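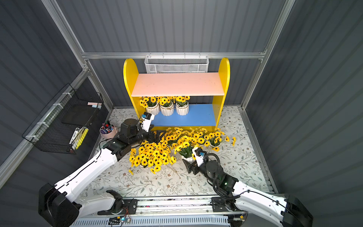
Le coin de ma fille, vu d'en haut. Trois pots sur l'étagère, trois au sol.

Forum Aménagement > Enfants et petits espaces
Sujet : Petite étagère jaune et tournesols artificiels, où ranger les feutres ?

Sumyee_Y
Message posté à 10 h 57
Bonjour à tous. J'ai installé un petit coin pour ma fille dans un renfoncement fermé sur trois côtés par de la tôle ondulée gris foncé, avec des profilés alu. Au sol j'ai mis un tapis gris pâle à motif de feuillage, parce que le béton était froid. L'étagère est un modèle enfant à deux niveaux, côtés jaunes arrondis, plateau rose en haut et bleu en bas.
Mon problème, ce sont les fleurs. J'ai six pots de tournesols artificiels et ils prennent toute la place. Trois sont sur la tablette bleue, les trois autres devant, sur le tapis, et on n'accède plus à l'étagère. Le pot à feutres rose a fini par terre dans le coin gauche. Je voudrais que les feutres soient à portée de main et garder les fleurs. Vous feriez comment ?
Sum-yee

retau_bricole
Message posté à 11 h 20
Bonjour. Le plateau rose du haut a l'air de ne servir à rien sur ta photo. Mets-y les feutres et deux des pots du sol. Le troisième va ailleurs dans la maison et c'est réglé.

Emiliano Aravena
Message posté à 11 h 34
Pas d'accord pour les pots en hauteur. Ils sont en céramique si je vois bien, et une étagère de ce genre est légère. Un enfant qui s'appuie dessus pour attraper un feutre fait descendre le tout. Les pots lourds en bas, les choses légères en haut. Les feutres sur le plateau rose, oui. Les fleurs, non.

retau_bricole
Message posté à 11 h 41
Il suffit de visser l'étagère au profilé du fond. Deux équerres et elle ne bouge plus.

Emiliano Aravena
Message posté à 11 h 52
L'étagère ne bougera plus, mais le pot, si. Chez nous, à Sonville, l'étagère était fixée et j'ai quand même ramassé un pot en morceaux.

mamie_sullis
Message posté à 12 h 15
Bonjour Sum-yee, c'est gai, ce jaune. Moi je me servirais du panier blanc grillagé accroché au fond, juste au-dessus de l'étagère. On dirait qu'il est vide. Vous sortez les fleurs d'un des pots et vous les mettez directement dans le panier, elles ne pèsent rien sans la céramique. Ça dégage le tapis et ça fait une jardinière. La ficelle autour des pots est jolie, vous pouvez en remettre un tour sur le panier.

Sumyee_Y
Message posté à 12 h 48
Merci pour vos réponses. Oui, le panier blanc est vide, je l'avais accroché pour des livres mais il n'est pas assez profond. Il y a aussi un panier noir sur la paroi de gauche, tenu par des colliers de serrage blancs. Je pensais y mettre les feutres, mais ma fille est encore petite et il est trop haut pour elle.
Je n'ai pas envie de percer, on est locataires.

tse_deco
Message posté à 13 h 05
Six pots de la même fleur dans un espace aussi petit, c'est trop. Les branches du pot de droite partent déjà sur le côté et il y a des fleurs tombées sur le tapis. J'en garderais trois, ceux de la tablette, et je donnerais le reste. Les feutres à la place des fleurs du sol, devant, et elle dessine sur le tapis.

mamie_sullis
Message posté à 13 h 22
Elle a dit qu'elle voulait garder les fleurs.

tse_deco
Message posté à 13 h 30
J'ai lu. Elle demande aussi comment retrouver l'accès à l'étagère, et les deux ensemble, je n'y crois pas. Pour les fleurs tombées, une goutte de colle chaude sur la tige et on les remet. Ne pas coller directement sur les pétales, le tissu fond.

retau_bricole
Message posté à 13 h 44
Si on ne perce pas, des colliers de serrage comme pour le panier noir, passés autour du profilé. Ça tient très bien et ça s'enlève à la pince coupante. Pour l'étagère il faudra quand même trouver un point où passer le collier, à voir derrière les panneaux du bas.

Emiliano Aravena
Message posté à 14 h 10
Pour les feutres, une remarque pratique : le pot est plein à ras bord. Un enfant le vide entièrement pour trouver le bleu. Deux pots à moitié remplis seraient plus simples, et plus stables aussi. Range les feutres pointe en bas, ils sèchent moins vite.

Sumyee_Y
Message posté à 17 h 15
Bon, j'ai tranché. Les trois pots de la tablette bleue restent là, je vais juste reculer celui de gauche qui dépasse un peu. Un des pots du sol part dans l'entrée – mon mari ne le sait pas encore. Les fleurs d'un autre vont dans le panier blanc, comme proposé par mamie_sullis. Le dernier reste par terre, dans l'angle droit. Les feutres montent sur le plateau rose, en deux pots.
Pour la fixation, je regarde ce soir s'il y a moyen de passer des colliers.

tse_deco
Message posté à 17 h 32
Ça fait encore beaucoup de jaune, mais c'est chez toi. Mets une photo quand ce sera fait.

retau_bricole
Message posté à 18 h 03
Prends des colliers assez longs, le profilé est plus épais qu'il n'en a l'air une fois qu'on fait le tour.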